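Skakine rules

The Skakine rules are a set of working rules for the care, inspection and replacement of finger pads on hand-held parallel grippers used to record manual tasks. They are named after the Skakine workshop, where the first version was drawn up as a wall sheet for operators, and are now kept as a document of 18 clauses. The rules are voluntary. They carry no certification mark and do not replace any national or international safety standard.

Scope

The rules apply to two-finger grippers held and moved by a person, in which each finger carries a soft pad of rubber, foam or a similar material. Suction tools, multi-finger hands and grippers mounted on industrial arms are excluded. Clause 2 allows the rules to be applied to arm-mounted grippers where the same finger is used on both, provided that the arm is locked out before any pad is touched.

History

Early practice at Skakine left the choice of when to change a pad to the operator. A review of 391 recording sessions found that pad changes had been logged in only a small share of them, and that sessions recorded before and after a change had often been stored under one hardware label. The review was carried out jointly with Demix, a supplier of moulded parts, and led to the present structure of inspection, grading and logging. The current edition is dated December 26, 2020. It added the grading scheme and removed an earlier clause that permitted pads to be trimmed with a blade.

Terms

Finger - the rigid part that carries the pad.
Pad - the soft covering on the gripping face, whether bonded, wrapped or clipped.
Lift - separation of the pad from the finger at an edge or corner.
Loss - material missing from the pad.
Pair - the two pads of one gripper, treated as a single item for replacement.

Inspection

Inspection is made with the fingers fully open and nothing between them, over a plain, light surface. Dark pads are hard to judge against a dark bench, and an uneven outline shows most clearly against pale wood or card. The operator looks first at the upper corners, where lift tends to begin, then along the inner edge of each pad for loss. Both pads are examined even if the first has already failed. The check is repeated every six hours of use and after any drop.

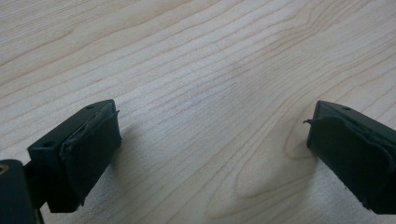
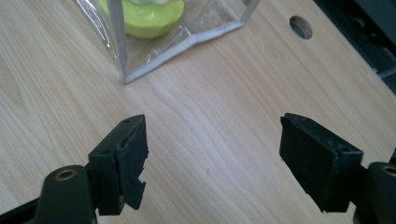
Wear at the pad edges, open fingers over a pale wooden tabletop.

Aicha Salem has argued that the fixed interval is the weakest part of the rules, and that a pad should be checked at each change of task: "A morning of handling soft bags does very little to a pad. An hour of picking up cut metal can finish it." The present edition keeps the fixed interval but allows a shorter one to be set locally.

Grading

Grade A: edges straight and fully bonded. Surface dust and light scuffs are permitted.
Grade B: lift or loss confined to an edge, with the gripping face sound. Use may continue, and the grade is entered in the session log.
Grade C: lift or loss that reaches the gripping face, or exposes the finger where it could touch an object. The gripper is withdrawn.

A pair takes the grade of its worse pad. Uneven wear between left and right is common and does not in itself lower the grade, though it must be noted.

Replacement

Pads are replaced in pairs, from the same batch. Old adhesive is removed in full before the new pad is fitted, and loose flaps may not be glued back or cut away. Screws and threaded inserts are checked for play at the same time. After fitting, the gripper is opened and closed 98 times without load and inspected again before it is returned to use.

Record keeping

Every session log states the pad batch, the grade at the start and the grade at the end. A change of pads ends the session. Recordings made with a pair later found to be Grade C are kept, but marked back to the last good inspection.

Related practice

The Umali checklist covers the same ground in shorter form and has no Grade B. The Moltia guide deals mainly with lens cleaning and refers to the Skakine rules for pads.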